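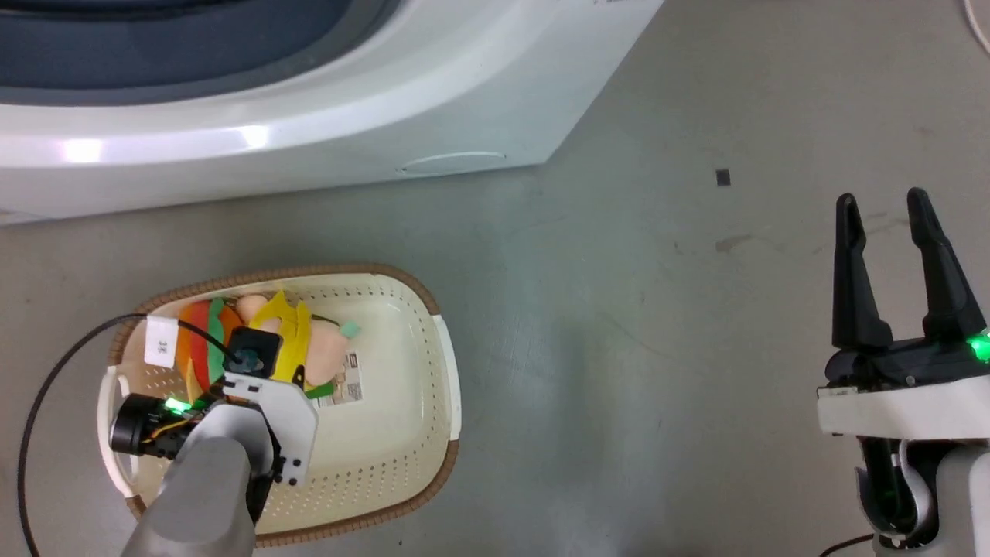 Chapter 7
Laundering Soft Toys and Other Filled Articles

7.1 Scope of the chapter

Chapters 4 to 6 dealt with flat textiles and garments, in which the fabric is a single layer or a small number of layers and water passes through freely. Filled articles behave differently. A soft toy, a cushion or a quilted mat has an outer cover and an inner filling, and the two absorb, hold and release water at different rates. A method that suits the cover may damage the filling, and a cover that feels dry to the hand may enclose a filling that is still wet.

The chapter is limited to small articles that can be handled in a domestic washing machine or a basin. Large filled articles, such as duvets and mattress toppers, are covered in Chapter 8. Articles containing batteries or sound units are treated briefly in section 7.6 and should not be immersed until that section has been read.

By the end of the chapter the reader should be able to:

sort soft toys by cover, filling and trim;
read a care label and decide what to do when there is none;
choose between machine washing, hand washing and surface cleaning;
calculate the detergent dose for a reduced load;
test a filled article for dryness before it is returned to use.

7.2 Terms used

Cover. The outer fabric of the article, including any printed or embroidered surface.

Filling. The material enclosed by the cover. Polyester fibre is the most common. Foam crumb, plastic pellets and natural fibres are also met.

Trim. Any part fixed to the cover that is not needed to hold the filling in. Crowns, collars, ribbons and appliqué shapes are trim. Trim is often of a different material from the cover and is frequently the part that fails first.

Care label. A permanent label, normally sewn into a seam, giving washing, drying and ironing symbols.

Product tag. A printed card or strip carrying the price, barcode or maker's name. It carries no reliable care information unless care symbols are printed on it. Remove it before washing, as the ink and board will break up in the drum.

Staging basket. The container in which sorted articles wait beside the machine. A rigid plastic basket with a perforated body and two handles is suitable. Perforations allow air to reach damp articles and let grit fall through. The basket should be smooth inside, so that loose fibres and threads do not catch.

7.3 Felt and felt-like materials

Many soft toys are built up from cut pieces of felt in several colours, stitched or glued in layers. Two materials are sold under the same name. Wool felt is made by matting animal fibre with heat, moisture and movement. The same three conditions in a washing machine will continue the process, and the piece will shrink and thicken. Synthetic felt, usually polyester or acrylic, is bonded or needle-punched and does not shrink in the same way, but its surface pills and its cut edges soften.

The two cannot always be told apart by touch. Where the care label does not name the fibre, the article is to be treated as wool felt: cool water, no wringing, no tumble drying.

Layered construction raises a second difficulty. Strong colours, red and green in particular, may be placed directly against pale ones. Dye that would be carried away in a full rinse can settle in the narrow gap between two layers. Before any layered article is wetted, press a damp white cloth on each strong colour for 60 seconds. If colour transfers to the cloth, the article is surface cleaned only.

7.4 Position of the work

The floor in front of the machine should be hard, level and free of standing water. Scuffs are of no consequence, but smears and spills should be wiped up before the basket is put down, since the underside of the basket will carry them to the next surface. The basket is placed to one side of the machine, clear of the door or lid, with enough room to lift articles out one at a time. Cables and hoses should not cross the path between basket and drum.

7.5 Worked case: a reduced load

Anahera Hoani manages the toy library at Ekdale, which lends soft toys to families and launders them on return. The library uses Pekico liquid detergent, for which its own written procedure sets a dose of 100 ml for a full drum. A batch of returned toys weighs 500 g dry. After sorting, toys weighing 200 g are set aside because the damp cloth test shows colour transfer.

The mass to be machine washed is therefore 500 g less 200 g, or 300 g. This is well below a full drum, and the full dose would leave residue in the filling. The Ekdale procedure gives one fifth of the full dose for any batch under 1 kg:

100 ml ÷ 5 = 20 ml

Each toy is placed in a closed mesh bag. The programme is a cool delicate wash with one additional rinse and a low spin. The toys set aside are surface cleaned by the method in section 7.7.

Note that the dose is fixed by the dry mass after sorting. A common error is to weigh the whole batch on arrival and dose for that figure.

Review questions

1. Define trim, and name two kinds found on soft toys.
2. Why is a product tag removed before washing?
3. A layered felt toy has no care label. State the treatment to be followed.
4. In the Ekdale case, what dose would be used if only 60 g of toys failed the damp cloth test? Explain your answer.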